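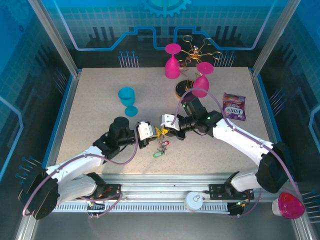 Chores are a poor benchmark for dexterity. They have no fixed success criterion, the objects vary, and the person judging is usually the one who wants the kitchen clean. I keep using them anyway, having found no better test of whether a two-arm cell is any use outside a fixture.

The question for this post is whether machines can do housework yet. My answer is still no, with a narrower list of reasons than I had in October.

Rigid objects with one obvious grasp are close to solved at bench scale. A goblet has a stem, and the stem tells the planner most of what it needs. Hanging one upside down on a rack is harder: the foot has to clear the loop, and the tolerance depends on how far the rack arm flexes under load. Compliance in the wrist covers a lot of bad calibration there.

Keys are the worst thing I have tried. A bunch of keys has no stable pose. Each ring adds a joint the model doesn't know about, and metal blades throw specular noise into the depth map. Holding a key fob between two grippers fixes the fob and leaves everything below it free to swing. Marwan Boutros argues for waiting until the swing damps out before planning the next move. Nizar Bitar would plan through it. I side with Marwan for now – waiting is cheap and replanning is not.

Candy bags sit in between. Crimped ends give a decent pinch point, but the film creases differently every time, so grasp width has to come from force feedback.

The log stands at 2,854 attempts across all objects. I won't quote a single success rate from it, as the mix of tasks changed too often. Failures cluster at handover, when both grippers have contact and neither controller owns the object. We tried a shared force limit and then a strict leader-follower split. The second was slower and dropped less.

On the shop floor the picture is better. The Cunthorpe line runs parts in trays, the trays are indexed, and a person clears jams. A house has no trays.

Next on the list is regrasping without putting the object down.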